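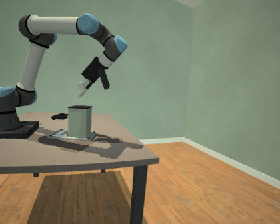
Figure 1. Simulated robotic arm with a parallel gripper above a square-topped table.

3.2 Charging habits of the trial households

We were glad to find that most people who joined the Wurkau trial settled into a charging routine quite early on, and that they mostly kept to it. Over the trial we logged 2,925 charging sessions at home and at the public posts run by Flokon. Home charging made up the larger share, as we had hoped, though drivers living in apartments leaned much more on the street posts near the Nieminen depot - a group we would dearly like to study at greater length.

Drivers tended to plug in when the battery fell to 40 percent, well before they had any real need to. Several told us in the exit interviews that they simply liked starting the morning with plenty of range, even when the day's driving came to less than 25 miles. The Ireo hatchback used in the trial can cover 200 miles on a full charge under our test conditions, so there was a good deal of room to spare.

Cold mornings changed the picture a little. Sessions ran longer and drivers topped up more often, and we treat these days separately in Section 4 - the heater load is hard to pull apart from the driving load with the meters we had.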